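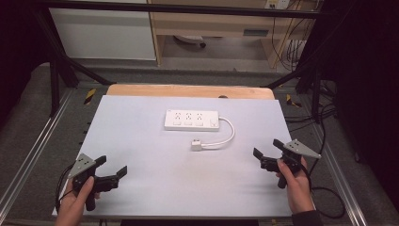

Sepehr Alipour wrote in after the last newsletter to ask why the station needs a full check every time the grippers come off the table, when a quick open and close at the start of a shift used to be enough. He had lost most of a morning to it and wanted to know who had decided on it.

Ebere Bako and I decided on it, in January, after we went back through a batch of 745 recordings and had to throw out 89 of them. The task was the usual one with the power strip and its plug. The people doing it had done nothing wrong. One of the hand-held grippers had a finger that had worked a little loose at the base, so the opening the software reported and the opening between the fingers no longer matched. A quick open and close does not show that. The finger still moves, and the number on the screen still changes.

So the check now goes like this. Both grippers are laid on the board with the station powered down, and each finger gets a push sideways with a thumb. There should be no play. If there is, tighten the screws at the base with the short hex key from the Onyeka drawer. Please leave the long one alone. It is too easy to overdo it, and we have cracked one finger that way already.

Next, power up and close each gripper fully. Zero it in Pilanix, open it all the way, and close it again. The reading has to come back within 2 of where it started. Do this 5 times per hand. If one reading is out, start that hand over. If it is out a second time, put a tag on the gripper and take the spare from the shelf.

After that come the cables. Both of them get pulled on all day by people reaching across the board, and the connector at the handle takes most of it. Run a hand along the whole length and feel for kinks, then wiggle the connector while watching the live picture in Pilanix. A dropout here means a new cable. Ebuka Haruna has been taping the bad ones and putting them back in the box, and I have asked him to cut the ends off instead.

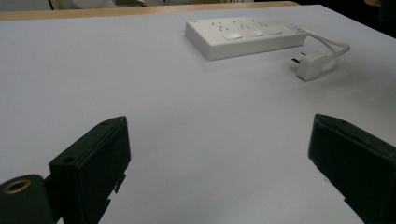
The last part is the view from each hand. Wipe the lens with the dry cloth, then hold the gripper open over the board and look at the live picture. Both fingertips need to be in view, one on each side, with the board clear between them. If one side shows a lot more finger than the other, the mount has probably turned, and it should be set straight before anybody records. Save a still from each hand and file it with the readings. When something looks odd two weeks later, those stills are the first thing we open.

The whole thing takes roughly half an hour once you have done it a few times. Sepehr's morning went the way it did mostly because the spare had never been zeroed, and that one is on me. Both spares are now done and marked.

Two smaller things. The replacement fingers from Desance have come in and are in the second drawer, still bagged. Suleiman Okonkwo has the sign-out sheet. And the check sheet itself has moved to the Skutumow folder, so please stop printing the old one. It still has the wrong order for the cable test.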